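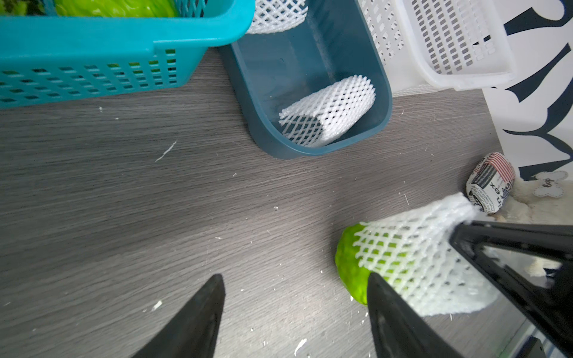 A green, bumpy-skinned fruit in a white foam mesh sleeve

A foam fruit net, also called a foam sleeve or fruit sock, is a tube of soft plastic foam used to cushion single pieces of produce. It is made as a mesh of thin strands joined in a diamond pattern, so that it stretches over fruit of different shapes. White is the most common color.

Material and manufacture

Most nets are made of expanded polyethylene. The melted plastic is mixed with a gas and pushed through a rotating die, and the strands join where they cross. The tube is then cooled and cut to length. Nets are sold flat in bags; the Mahmoudi packing house in Sornska buys them in bags of 3000.

Use

The net is opened with the fingers and pulled on from one end. Round fruit such as pears, guavas and mangoes is usually covered around the middle. On long produce the ends often stay bare – the stem and tip of a bitter melon, for instance, may stick out past the mesh. Ridged and bumpy skins bruise easily at the high points, where pieces rub together in a crate or basket.

In a 16-page handbook for growers, Mitra Shahbazi recommends a net at least 60 percent as long as the fruit.

Reuse and disposal

Clean nets can be used again, at home as padding for glasses and bottles. Many curbside programs do not accept polyethylene foam. Paper wraps and molded pulp trays are common substitutes.

See also: Bubble wrap, Molded pulp, Produce packing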